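Gripper and Controller Trial Group
Minutes, September meeting, Flirkbridge site, small meeting room
Started 2.10 pm, closed 3.35 pm

Present: bench team (all), controls, purchasing, two from Prosberg on the phone line. Line dropped twice, some Prosberg comments may be missing.

1. Last minutes
Accepted. One correction, the Bouchard fingers were quoted per pair, not each. Purchasing has fixed the spreadsheet.

2. Where the trial is up to
Handheld grippers have now done 1218 logged picks and places across all rack tasks. Target for end of the month was 2714 so we are behind. Reasons given: late delivery of the second set, a week lost to the controller firmware, bench double booked. Controls thinks we can catch up if we get the mornings. Bench team less sure.

Agreed to keep the target but drop the bottle caps task, takes forever to reset and doesn't tell us much about the fingers.

3. Finger comparison
Three sorts on trial. Dark green block fingers (current), the Bouchard soft tips, and the Jomholm narrow ones.

Green blocks: good hold on glass, predictable, everyone is used to them. Too wide for close-set tubes. Edges are chipping and the faces are getting scuffed. Prosberg asked if the wear changes the grip force reading. Don't know, no before figures were taken. Should have been. Fresh pair to be measured before first use this time.

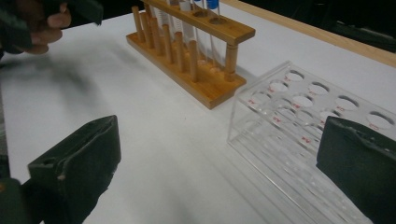 Main argument was over clearance. With blocks that size you come in beside a tube and the finger is over the next hole or onto the rack before you've closed. Worse again where the holes are staggered, there's no straight lane to come down. Bench team's workaround is to come in on an angle, works for a person holding the thing but controls pointed out the arm can't always get its wrist round there. So we'd be collecting moves the arm can't repeat. Long discussion. Agreed: angled approaches to be flagged in the log from now on, not thrown out.

Bouchard soft tips: 541 picks so far. Gentle, slower to let go, tube sometimes comes back up with the finger. Pick up dust and need wiping between runs. Purchasing says replacement tips are cheap but shipping isn't.

Jomholm narrow: only 197 picks, too early to say. Fit between tubes nicely. Twist a bit under load. One screw keeps backing out, threadlock to be tried.

No decision on a winner. Prosberg would like one by next meeting as they need to place thier order. Chair said they'll get a recommendation even if it's a weak one.

4. Racks
Some back and forth on whether to standardise on one rack. Wooden rack with the drying pegs is harder as the pegs get in the way low down, but customers have all sorts so we keep it in. Clear acrylic gives the cameras grief, reflections along the front face and the depth goes patchy. Also keep it in, same reason. Order of racks to be swapped each session so we aren't always tired for the acrylic one.

Capped and uncapped tubes to be logged separately. Currently all lumped together. Controls to add a field.

5. Cameras
Wrist view is fine for the last bit of the approach, useless for seeing which hole you're headed for once the finger is over it. Suggestion of a second camera up on the post. Purchasing asked what it costs. No one had a number. Bench team to borrow the spare from the packing cell first and see if it's worth having.

Exposure to be locked. Auto is hunting every time a hand or arm shades the white bench.

6. Controllers
New one is quicker to start up. Lost its zero on the left gripper twice, both times after the cable was bumped. Old one never did that but it can't log both grippers on the one clock. Staying with new, cable to be strain relieved properly and not with tape.

Prosberg asked for raw timing files. Controls will send. Format argument deferred.

7. Other business
Bench height. Two people with sore shoulders. Try the lower trestle.
Labels on the storage tubs are wrong, somebody please redo them.
Gloves nearly out.

Actions
Bench team: measure new green pair before use; post camera test; threadlock on Jomholm screw; swap rack order
Controls: log fields for angled approach and cap/no cap; lock exposure; strain relief; timing files to Prosberg
Purchasing: shipping quote from Bouchard, gloves, price on second camera
Chair: draft finger recomendation, circulate one week before next meeting

Next meeting October, same room, 2 pm start if the room is free.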